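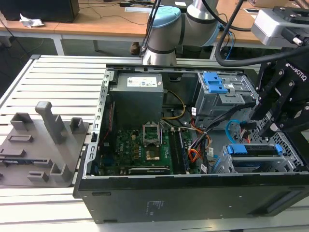
2 min read

Taking Apart an Office Tower: Our Term Project for Computer Repair and Reuse
Fadwa El-Sayed, Ismail Slaoui and Radwa Ait Brahim

Our school in Skudthorpe gets old desktops from a firm called Tatgate, and most of them sit on a shelf until somebody needs a part. For our project we wanted to write the teardown guide we wished we'd had in the fall, when Ismail spent an entire afternoon hunting for a latch that was right under his thumb! Our teacher, Mohcine Zaki, set us a budget of $100 for tools and labels (we came in well under) and told us to write for a student who has never opened a case before.

We settled early on laying the tower on its side with the interior facing up. It takes more table that way, but you can see the whole board, and small screws land where you can find them again. 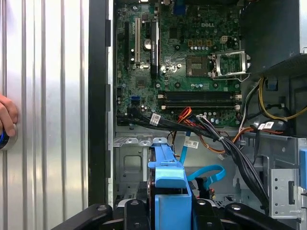
Cables were the part we argued over the longest. Radwa wanted to unplug everything first and sort it out later, and Fadwa wanted a sketch made before anyone pulled a single plug. The sketch won, and we're glad, as it makes you look properly at what goes where. Some of the wiring already has white barcode labels on it, including one on the thin blue SATA cable, and those make very handy landmarks for a drawing. If you follow that blue cable down you come to the drive bay and the light blue carrier, so that's where our guide sends the reader next.

Every drive that comes out goes straight into an envelope with the tower's number written on it. Ours was 2898, and we wrote it on the sketch too.

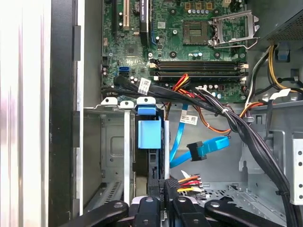 Memory is the friendliest thing for a beginner to practice on, and we gave it a full page. You press the retention clips outward, gently, and the module lifts free. We also ask the reader to write down how many slots a board has before moving on, which sounds fussy until you're filling in the parts sheet from memory (sorry). The four black ones lying close together under the processor socket are easy to tell from the upright expansion slots once you've spotted the white clips at both ends.

Tarek Chraibi from the year above tried our draft in May and got through it without asking for help, though he did grumble at our handwriting, and fair enough. 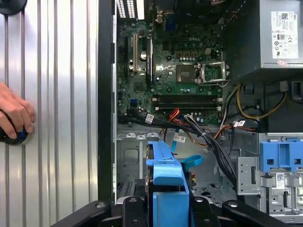 The processor page needed the most rewriting, and it's still the one we'd like to improve. Our first version just said "open the lever," and that left out the thing we most wanted to say, namely to keep your fingers off the contacts. With the retention frame and lever flipped open to the side, the fine pins around the empty socket are completely exposed, so we now put that warning ahead of the step. We'd also like to add a short page on the coin-cell battery, which sits beside the cream-colored PCI slot and which our draft skipped altogether.

The guide is in the blue binder by the parts shelf, and there's a blank parts sheet at the back for copying. Please write on it if you find a mistake!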